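In praise of a table with nothing on it

by Shobha Sundaram

My mother had a rule that a table should never be left bare. There was always a cloth, and on the cloth a runner, and on the runner a bowl of fruit which we weren't supposed to eat until it had gone a bit soft. When I moved into my first flat in Celldale I did exactly the same, without once asking myself why. I even bought the runner!

Well, I've gone off it. All of it. The cloth went first (turmeric, my own fault), then the runner looked silly by itself, and then one Saturday in May I put the bowl on the windowsill and sat down to a cup of tea and thought, oh, that's rather nice. It was the wood I was looking at. I had owned that table for 12 years and I couldn't have told you a thing about it except that it wobbled.

I do think we hide wood far too much. We pay good money for it, we stroke it in the shop, we carry it home and then we bury it under wipe-clean lemons. A friend of mine spent £3,800 on a dining table from Dravier and I have never seen the top of it. She keeps a felt pad on it, then a plastic sheet, then a cloth to hide the plastic. I've eaten there more times than I can say and for all I know it's made of cardboard. Who is she saving it for?

People tell me a bare table gets marked, and yes, it does. Mine has a ring from a hot pan and a dent where my nephew went through a phase with a spoon. I mind them less each year. My neighbour Mr Menon sands his down every so often and starts again, and he says it takes him an afternoon and a decent podcast. I haven't got the patience, so I go over mine with a damp cloth and leave the rest to luck.

What I like best is the grain, and pale wood is the best for it, whatever the fashion for dark stuff says. You can follow the lines with a finger while you're on hold to the gas people (334 in the queue, last time, and I'm not making that up). They wander off on a slant and bunch together, and every so often one of them closes up into a long loop, like a contour on a walker's map.
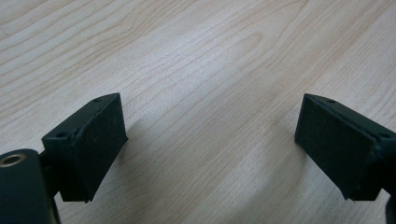 Pale wood, wavy grain, and one long oval loop.

No tablecloth I've ever owned was half as good to look at. I had one with pheasants on it and I was sick of them in a week.

So take the cloth off, even if it's only for a Sunday. Put the fruit somewhere else and have your toast on a plate on the plain wood. The runner is in a bag by my front door, if anyone wants it.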